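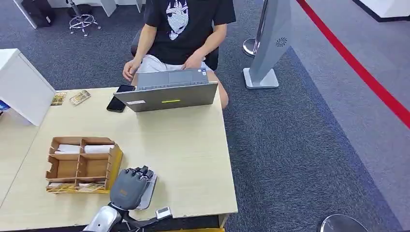
Working at a laptop on a light wood desk.

Owner Resources > Reviews > Booking Software > Linance

Linance review: booking calendar software for small rental owners

By Tullio Caruso
April 10, 2026

I rent out two lake cottages at Sonolholm, one with two bedrooms and one with three. Both are listed on the big booking sites and on my own page, and until last fall I kept the calendars matched by hand. In October I had a double booking over a long weekend and ended up paying for the second family's motel. I signed up for Linance the same week and have used it ever since.

Linance is made by a small company called Ternavance. It pulls all your bookings into one calendar, sends messages to guests, and keeps a cleaning schedule. There is a website and a phone app. I pay $20 a month per property on the basic plan, with no setup fee.

Setup

Connecting the listings took me most of an evening. The steps are clear enough, but the larger cottage came in twice and I had to delete one copy. Photos came over in the right order. House rules did not come over at all, so I pasted them in myself. If you have long descriptions, check them afterward. Mine lost their paragraph breaks.

Calendar

The calendar is the reason to buy it, and it works. When a booking comes in on one site, the dates close on the others within a few minutes. I have not had a double booking this winter or spring. You can set a minimum stay by season, and you can block nights before or after a booking for repairs. I block one night after every stay in the larger cottage, where the septic needs a check, and that rule has held up fine.

The month view is crowded on a phone. Guest names get shortened to a few letters, so you have to tap each one. On a computer it is easy to read, and I do most of my work there.

Guest messages

You write a message once and choose when it goes out. I have one for directions, one with the door code, and one for checkout. The door code message has gone out on time with every stay. Spacing in the templates is fussy. A blank line at the end of a template shows up as a big gap in the guest's email, and the preview does not show it.

Cleaning schedule

My cleaner, Mrs. Caputo, gets a text when a stay is booked or moved. She does not need an account, which suited her. The text gives the date and the checkout time but leaves out the number of guests, so I still call her when we need the extra beds made up. I asked Ternavance about adding it and was told it was on their list.

Reports

Weak. You can see income by month and by property, and you can download a spreadsheet. Lodging tax is lumped in with cleaning fees unless you change a setting under Payouts. I missed that and had to sort out around $400 in fees by hand before I could file.

Support

Email only on the basic plan. I wrote to them 3 times. Two answers came the same day and one took most of a week. The people who answered knew the product.

Who should buy it

If you have a single cottage on a single site, you can skip it. The site's own calendar will do. With two or more places, or listings in several spots, I would pay for it again. Owners who need proper bookkeeping will still want a separate program for that.

I am staying on the basic plan for the summer season.

Rating: 4 out of 5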